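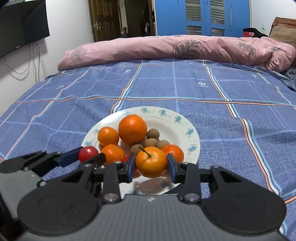 Mixed fruit on a white plate with a blue floral rim: citrus, longans and a cherry tomato.

Umutwood Plate Fruit, notes for users

Maintained by Lyle Holloway. Last edited 7/12/03.

Umutwood is a set of 900 pictures of fruit served on ordinary plates in ordinary rooms. It grew out of an older list called Darnwood, which had 2000 entries and, in my view, far too many bowls of apples. I kept 200 of those and threw the rest away.

What the labels cover

Each piece of fruit gets a name, a color and a rough size word (small, medium, large). The plate gets a color and a rim pattern. The surface under it gets one word, so the blue plaid sheet in the sample is just "bed".

What I don't trust

Citrus names. The labelers were told to write "tangerine" for the small ones and "orange" for the big ones, and I doubt this means much to anyone who grows them. Peel color is no help, as the small ones run from plain orange to something close to red. If your work depends on variety, relabel.

Longans. Fine when they sit in the open. In a pile with citrus they get missed, or called nuts. Filali, who did the second pass, fixed up to 100 of these and I still find more.

Tomatoes. Counted as fruit. I lost that argument in February and haven't changed my mind. A cherry tomato at the rim of a plate of oranges is somebody's snack, and a "fruit" label on it tells you little about either.

Stems. Marked yes or no. Mekari asked for stem length as well, but I have yet to see a good reason for it.

Ripeness is not labeled. People keep asking. You can't judge it from a peel, and I won't publish a column of guesses.

Known problems

Plate size was never measured, so the size words only compare fruit on the same plate.
"Tan" and "brown" are used for the same longan skin, depending on who was labeling.
Patterned rims are all entered as "floral" or "other".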